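Unit 4: Solid Wood and Moisture
Handout, revised 2/24/23

Read this before the shop session. Bring it with you, as the table exercise at the end is done on the back.

Wood takes in water from damp air and gives it up to dry air. It keeps doing this after it has been cut, dried, glued and finished. A coat of finish slows the exchange but does not stop it. The amount of water in a piece is its moisture content, given as a percent of the weight of the same piece when fully dry. A sample that weighs 125 grams now and 100 grams after oven drying has a moisture content of 25 percent.

Water in green wood is held in two places. Free water sits in the hollow parts of the cells. Bound water sits in the cell walls. Free water leaves first, and the piece gets lighter but stays close to the same size. Shrinking starts when the bound water begins to leave. The point between the two is called fiber saturation.

Shrinkage depends on direction. Along the grain it is so small that we ignore it in most work. Across the grain it is large enough to open joints and crack panels. It is greatest along the growth rings (tangential) and smaller at right angles to them (radial). Flat-sawn boards move more in width than quarter-sawn boards of the same species. 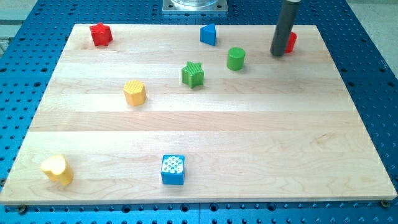 Wide panels are glued up from narrower strips with the grain running the same way in all of them. The panel as a whole still moves in width. Any frame, batten or breadboard end fixed across it has to allow for that. Use slotted screw holes, and glue a breadboard end at the center only. Do not glue a crosspiece along its full length.

Sort your stock before you glue. Strips that came from different stacks can differ in moisture content by several points, and the seams will show it later as small ridges. Keep the strips together in the shop until two weighings a few days apart give the same result.

Terms to know: fiber saturation, bound water, tangential, radial, cupping, end grain, equilibrium moisture content.

Exercise. A sample weighs 100 grams on arrival and 80 grams after oven drying. Find the moisture content on arrival. Show the subtraction and the division as separate steps. Then sketch the end of a flat-sawn board, draw in the rings, and mark the direction in which it will cup as it dries.

Reading for next time: the Sillness packet, sections 1 and 2. The Vidal tables are on reserve at the library desk.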